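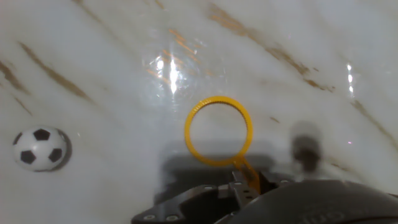 How long does a recovered stolen car stay in the Plirkow police storage yard?

The usual stay is 13 days, counted from the tow to the release signature. Cars held for a pending court case stay until the prosecutor signs them out.

I got that figure on the August tour of the police property and vehicle storage building on the east side of Plirkow. The department runs the tour once a year and takes two groups. Mine was the later one, at 6:30 p.m. We signed in at the side door, showed ID and were given paper badges. Phones had to be turned off past the second door.

Vitalii Didenko, the property supervisor, led our group. He started in the intake bay, a single-lane garage with a drain down the center and a lift at the far end. Every recovered vehicle enters here on a flatbed. The tow contractor, Abdella, is told to leave the wheels and steering locked if they were locked at the recovery site, so most cars are moved on dollies from the flatbed to the lift.

Intake follows a printed form of four pages. The officer records the VIN from the dashboard plate and again from the door label, the odometer reading, the seat position, the mirror angles and the fuel level. Seat position is measured from the front edge of the rail. Didenko said this gets skipped more than any other line on the form, and that forms with a blank there go back to the officer.
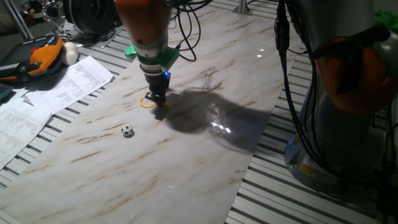 The car is then closed up and sealed at each door with numbered tape. If it came in wet, it stays in the bay with fans running until the outside is dry, and prints are lifted after that. The bay holds two vehicles in that state. A third has to wait in the covered yard, where the fans are weaker and drying takes most of a day.

Small items are handled in the property room upstairs. The room has 690 numbered bins on fixed shelving, plus a caged section for cash, jewelry and firearms that we saw only from the hallway. Each bag gets a barcode label printed by Ovora, the tracking software the department moved to from a paper ledger. A bag that changes hands is scanned twice – once by the person giving it up and once by the person taking it. The system will not close the transfer with one scan.

One visitor asked what happens to car keys. Keys found in a stolen car are bagged apart from the car and carry their own item number, linked to the vehicle record. Key fobs go into a shielded pouch first. The pouch is tested with a handheld receiver before it is shelved. 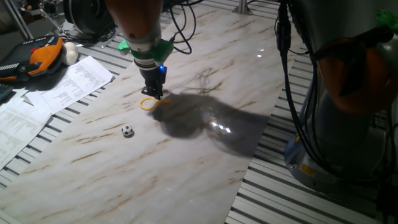

Back downstairs, Didenko went over the yard figures. The building took in around 1000 vehicles last year, counting abandoned cars, crash holds and evidence tows. Of those, 165 had been reported stolen. Most were found inside the town limits or in Paseser, the next town over, and many had been left unlocked with the fob inside on the night they were taken. He gave no breakdown by make and said the department does not publish one.

Owners are notified by phone and then by letter. To pick up a car they need a photo ID, the title or registration, and the case number. The release desk is open from 8 a.m. to 3:30 p.m. If the insurer has already paid the claim, the car belongs to the insurer and the owner cannot take it, though personal items can still be collected with a separate form. Storage is not charged while the hold is in place. After the release letter is mailed there are three free days, and the daily rate starts on the fourth.

The yard itself is gravel, fenced on all sides, with rows marked A through H. Row A is closest to the office and is kept for cars ready for pickup. Rows G and H are court holds. Several of those had flat tires and one had grass up to the bumper. Tires are not reinflated during a hold, as that would count as a change to the item. 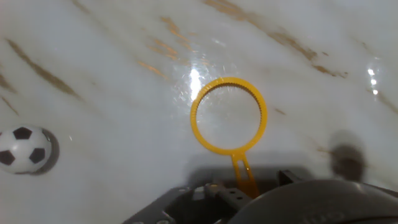

Small soccer ball and yellow ring on the marble surface.

The tour ended at the release desk at 7:50 p.m. Printed copies of the pickup checklist were on the counter, in English only. Sign-up for next year opens at the front desk of the main station, and each group is capped by the size of the intake bay. Closed shoes are required on the gravel.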